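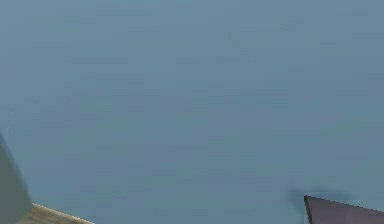
Wrist camera view, simulator. Credit: Cremilda Coutinho

Gripper stops over bare table and closes on nothing

Asked by Cremilda Coutinho

I'm running a pick task in the Nirnex simulator. The arm is supposed to reach for the beige thing, bottom left. It used to do this. Since I moved the table in April it drives down, parks with the target barely in view, closes its fingers on a generous helping of air and reports success. The mauve thing on the right is only there as a distractor, and so far it's having a quiet life.

It fails the same way on 7 seeds out of 12. I've reloaded the scene, reset the home pose and spoken to it sternly. No errors in the log. I'd like to understand this before the same code goes anywhere near the real arm, which can dent things.

3 answers

Ronaldo Xavier
You moved the table. Did you move the camera transform with it? In Nirnex the wrist camera offset gets saved with the scene, and if you edited the scene file by hand you may have two of them. The planner reads the first one it finds. Search for "cam_offset" and delete the stale entry, then run your 5 worst seeds again.

Separate problem: "success" should never mean "the fingers closed." Check the finger gap after closing and abort if it's zero. Please do that before you touch hardware, and keep a hand on the stop button for the first runs anyway.

Quintana
Same thing happened to me, I just reinstalled. Worked for a week.

Grivberg
Could be lighting? That blue-gray table is pretty blotchy and mine got confused by a blotchy floor once. Try a plain texture. If it isn't that then I don't know, sorry.

Comment from Cremilda Coutinho
Two offsets, yes. Stale one deleted, gap check going in tonight. The blotches can stay.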